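Rimero Counter Plaque, for award winners and member businesses

I started making these after my own shop got a chamber award and the paper certificate curled up in the window by June. The Rimero is solid walnut, 8 inches tall, with a brass plate we engrave here at Jomwood.
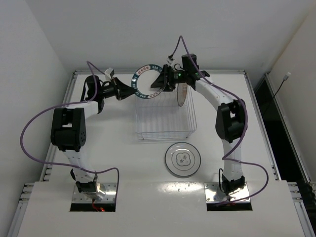 The plate takes 2 lines of text, so send me the business name and the award and I'll fit them in! Fulgencio Vidal does the engraving and he'll email you a proof first (please check the spelling, even of your own name).

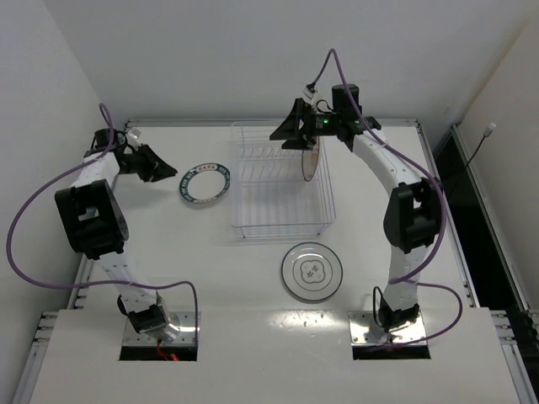 Two arms and the dishware, white tabletop.

Chambers and merchant groups ordering for a luncheon get the group price, and I can ship up to 300 at a time. Need a plain one with no plate? Ask for the Vellura.
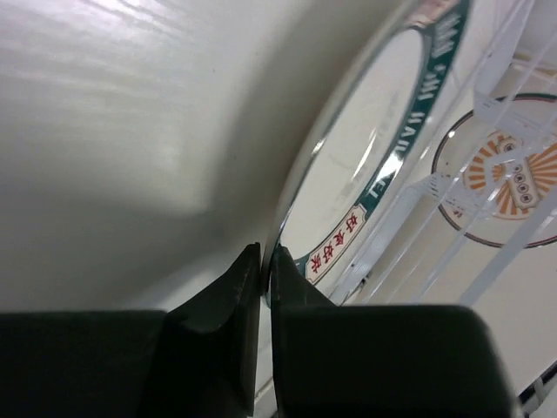

The Rimero stands on its own foot, and I keep mine right by the register where people wait. It won't mind company, so a see-through round cup like the one between those gripper tips can sit next to it for pens.

Orders and questions: Ramiro Quintana, Jomwood, Ortuño building, front door.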